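February, Bridthorpe bench, sample 2286

Second coat of Barroso oil on the oak offcuts, applied at 15:00. Surplus wiped after 21 minutes. End grain still drinking it; face grain even. 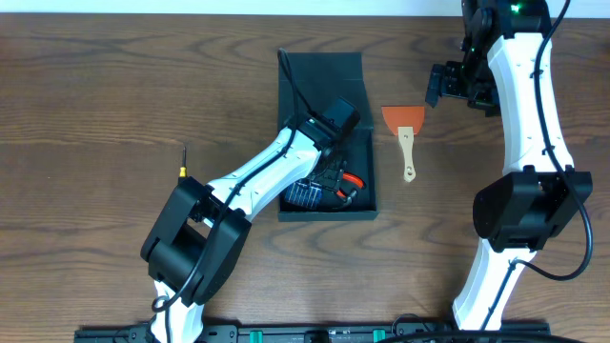

Left the pieces on edge overnight, gaps between them. Next: cut back with worn 100 grit, weigh, and compare with the Urummont batch. That one stayed tacky on the sapwood, so keep the third coat thinner. Tin nearly out, reorder.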